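Home | Forums | Film & TV | Restoration and Transfers | Log in

Cillora disc of "Drondcombe": grading and the reel change

3 min read | 13 replies | 2 shares

gatefloat
Watched the new Cillora disc twice. Grain is well resolved and the encode holds up in the fog sequence. The grade is another matter. Midtones lean brown from the quarry scene onward, and the long static shot of the ferry landing has lost the blue it had on the old Etim disc. Has anyone compared the two on a calibrated display?

splice_tape
I have. The Etim transfer came from a faded print and was pushed blue to compensate. It was never a reference. The Cillora disc is from the negative, and the booklet says the grade was matched to a print held by the lab.

gatefloat
A matched print can also be faded. Which print, and when was it struck? The booklet gives neither.

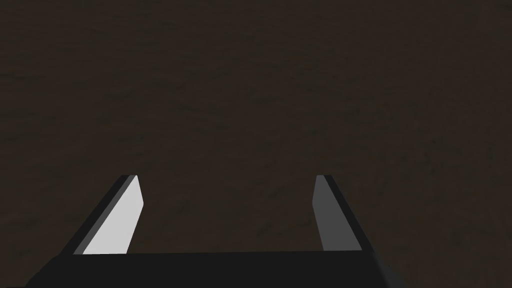 lowkeylight

I disagree with both of you. The brown is consistent across the interior scenes, where the lamps justify it. It only looks wrong in reel 7, after the cut to the landing. That suggests one reel was graded in a separate session. Check the coat in the last shot of reel 6 against the first shot of reel 7. Same coat, same overcast light, different hue.

splice_tape
The film changes stock there. The unit ran short in January and finished the landing scenes on a different emulsion. You can see the grain get coarser at the same cut.

lowkeylight
Coarser grain, yes. A stock change would not tint the end titles, and those are brown too. They were shot on a rostrum months later.

gatefloat
That matches what I see. White text reads cream for all 21 cards.

oddreel
For what it's worth, the Grirnamley festival screening had neutral titles. Same restoration, projected from the theatrical file. I'd suspect the disc master before the grade.

splice_tape
Fair point on the titles. I still think the landing is correct. I'll pull the chapter 13 frames from both discs and post the waveforms.

oddreel
Please use the same player for both. The last comparison in this forum mixed video levels.

Reply | Share (2) | Next thread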